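Starkmont Community Orchestra
Minutes of the February general meeting
Held in the band room, 7:00 p.m.
Chair: Nerys Sayce

Opening

Nerys opened the meeting at 7:05 and welcomed everyone back after the winter break. The January minutes were read and approved with one fix: the viola sectional is in the small room upstairs, not the library.

Winter concert

What a night! Ticket sales came to 220, the most we have ever had for a winter program, and people stayed in the lobby talking long after the last piece. Several members said the slow movement was the best they have heard us play it. The horns got a round of applause from the room for holding that final chord. The only complaint that reached us was about the heat in the balcony. Nerys will ask the hall to turn it down before the doors open next time.

Members also agreed that the spoken introductions worked well and should stay, but shorter. Two minutes at most per piece.

Spring program

Long and very happy discussion. The folk dance suite is in, and so is the overture that the cellos have been begging for since last year. The third slot is still open. The choices are a short piece for strings alone or the march from the summer park concert. A show of hands leaned toward the strings piece – the winds were very good sports about it. Final choice at the March meeting, once we know how long the suite runs at our tempo.

Parts for the overture are on loan from the Sinthorpe orchestra, who have been wonderful to us again. Please mark in pencil only. All markings must be erased before the parts go back.

Trip to Sinthorpe

The joint concert is on! We play the first half, they play the second, and both groups join for the closing number. The bus quote from Flondix is $167 each way, and the meeting voted to accept it. Basses and timpani will travel in the Price family's van, as before. Anyone who would like to drive instead should tell Nerys by the end of the month so we don't hold a seat.

Supper will be potluck at their end. We are bringing desserts. Sign-up sheet is on the piano.

Music library

The big sort is finished. There are now 128 sets on the shelves, all labeled and in order by composer, and you can find things in under a minute. A huge thank you to the second violins, who gave up a whole afternoon for it. Four sets have missing oboe parts. Please check your folders at home, and under the couch.

New players

We have a new bassoon and a new flute, both starting next rehearsal. Please say hello and share a stand. We are still looking for a second trombone. If you know one, bring one.
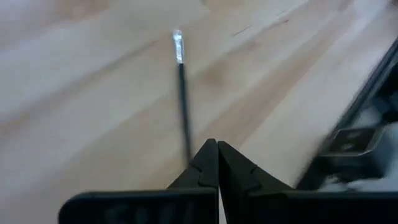 Other business

The rehearsal start time stays at 7:15. A request to move the break ten minutes later was tried out on the room and passed easily.

Cookies at the next rehearsal: clarinets.

Meeting closed at 8:20 p.m., followed by a read-through of the folk dance suite.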